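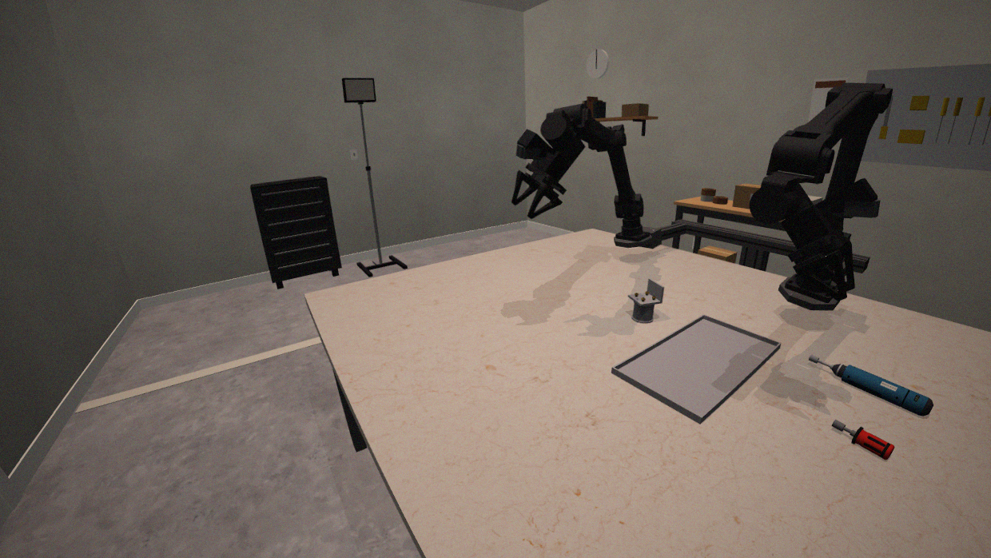
Robots have rules too! Not school rules like no running in the hall. Well, sort of like that. Safety rules, and the people who work near robots have to learn them before they touch anything. Take a table with two robot arms, black ones, each with a gripper at the end. Each arm can bend and fold and reach. So the first rule is about reach. How far can that arm go? Look how one gripper hangs out past the side of the table, over the floor. That bit of floor counts as the robot's space too! Not just the tabletop.

Margit Bárány teaches robot safety at Lotomside and she calls it the arm's yard. If you are in the yard, the robot should be stopped. Simple.

Rule two. Tools have a place

See the two screwdrivers lying on the table? Before a robot starts a job, a grown-up checks every single thing in its reach. Is it part of the job? Then it can stay, in the spot the plan says. Not part of the job? Back on the tool board. A gripper closing on the wrong thing could drop it or fling it - and a screwdriver has a pointy end. Ouch.

Rule three. Slow first

New job = slow speed. Always. At Lotomside a new job gets run 22 times at slow speed before anyone turns it up. Sounds boring, and it is kind of boring. But slow mistakes are small mistakes and you have time to hit stop.

Rule four. Know your stop button

Usually big, usually red. Everyone in the room has to know where it is, even visitors. Even you, if your class goes on a trip! Pressing it by accident is OK. You wont get in trouble.

Who makes the rules?

Lots of people, together. There are big books of rules called standards. They say things like how hard a robot is allowed to push, or when it has to stop. Then each workshop adds its own. Lilla Lengyel wrote the ones for Kemotgate - only 8 of them, on one page, so people really read it. Her last one is "If you are not sure, ask." Good one for homework also.

Try it at home

Be the robot. Stand still, feet stuck to the floor, and strech your arms out every way you can. Get a friend to mark your yard with string. Now what's inside it? A lamp? The cat? Move the stuff that shouldn't be there (ask the cat nicely) and then go again, slow speed first.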